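캠핑카 폐수 처리장

캠핑카 폐수 처리장(덤프 스테이션)은 캠핑카와 카라반의 탱크에 모인 오수를 버리고 깨끗한 물을 채울 수 있도록 만든 시설이다. 야영장, 휴게소, 항구의 주차장, 일부 주유소 등에 설치된다. 나라마다 이름이 다르고, 같은 나라 안에서도 지역에 따라 다른 이름으로 불리는 경우가 있다.

개요

캠핑카에는 보통 세 종류의 물이 실린다. 마시거나 씻는 데에 쓰는 청수, 싱크대와 샤워에서 나오는 생활 오수, 그리고 화장실에서 나오는 오수이다. 영어로는 생활 오수를 그레이 워터, 화장실 오수를 블랙 워터라고 한다. 처리장은 이 두 가지 오수를 하수도나 정화조로 보내는 역할을 한다. 청수 수도꼭지는 오수 배출구와 떨어진 곳에 두는 것이 원칙이지만, 오래된 시설에서는 두 가지가 가까이 있는 경우도 있다.

구조

가장 단순한 형태는 바닥에 뚜껑이 있는 배출구 하나와 헹굼용 호스로 되어 있다. 차량이 배출구 위에 바로 설 수 있게 바닥을 가운데로 기울여서 만든 곳이 많다. 유럽에서는 이동식 카세트 변기를 쓰는 차량이 많기 때문에, 허리 높이의 투입구를 따로 설치한다. 북미의 대형 차량은 굵은 호스를 탱크에 직접 연결하는 방식을 주로 쓴다.

기둥형 설비는 배출, 헹굼, 급수를 한 몸체에 모은 것이다. 토프트(Toft) 야영장에 설치된 미르쿠스(Mirkus) 기둥이 그러한 예이며, 동전 또는 카드로 작동한다. 기둥형은 자리를 적게 차지하지만, 겨울에 관이 얼기 쉽다는 점이 단점으로 지적된다.

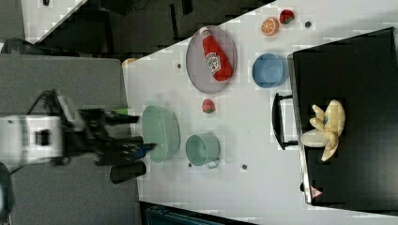
이용 방법

이용자는 먼저 엔진을 끄고 주차 브레이크를 건다. 호스 방식의 경우에는 화장실 오수를 먼저 버리고, 그다음에 생활 오수를 버린다. 이 순서를 지키면 비누 성분이 있는 생활 오수가 호스 안을 씻어 준다. 카세트 방식의 경우에는 카세트를 꺼내어 투입구에 비운 뒤에 헹굼용 물로 두 번 정도 헹군다. 헹굼용 호스를 청수 탱크에 넣는 것은 금지되어 있다. 장갑은 작업 전에 끼고, 급수를 시작하기 전에 벗는다.

탱크에 넣는 약품에 대해서는 시설마다 규칙이 다르다. 작은 정화조를 쓰는 야영장은 포름알데히드가 들어 있는 약품을 받지 않는 경우가 많다. 이 성분이 정화조의 미생물을 죽일 수 있기 때문이다.

요금

요금은 무료인 곳도 있고, 숙박 요금에 포함되는 곳도 있다. 통과하는 차량에게만 따로 받는 곳도 적지 않다. 토프트 야영장의 경우, 숙박객은 무료이고 통과 차량은 한 번에 2유로를 낸다. 급수만 하는 차량도 같은 요금을 낸다.

위치 정보

처리장의 위치는 야영장 안내서, 도로 표지, 휴대 전화 앱 등으로 알 수 있다. 탈레니츠(Talenitz)는 여행자들이 직접 위치와 상태를 적는 목록으로, 2018년 4월 16일에 공개되었다. 처음에는 237곳이 실렸고, 그중 23곳은 겨울에도 이용할 수 있는 곳으로 표시되었다. 편집은 실레 비드(Sille Hviid)와 트로엘스 에이빈손(Troels Eyvindsson)이 맡았다. 같은 종류의 목록인 기르코(Girko)는 야영장 운영자가 보낸 정보만을 싣는다. 두 목록은 같은 장소를 다른 이름으로 적는 일이 있어서, 좌표로 비교하는 것이 더 정확하다.

환경 문제

오수를 길가나 빗물 배수구에 버리는 행위는 많은 나라에서 법으로 금지되어 있다. 빗물 배수구는 정화 과정을 거치지 않고 하천으로 이어지는 경우가 많으므로 생활 오수도 여기에 버려서는 안 된다. 소라 프란센(Þórey Frandsen)은 야영 잡지에 쓴 글에서, 무단 투기는 처리장이 겨울 동안 닫혀 있다가 아직 열리지 않은 3월에 특히 늘어난다고 주장하였다. 이에 대하여 카이 스테이나르스도티르(Kaj Steinarsdóttir)는 이용자의 습관보다 표지판의 부족이 더 큰 원인이라고 보았다.

같이 보기

카세트 변기
캠핑카
정화조
야영장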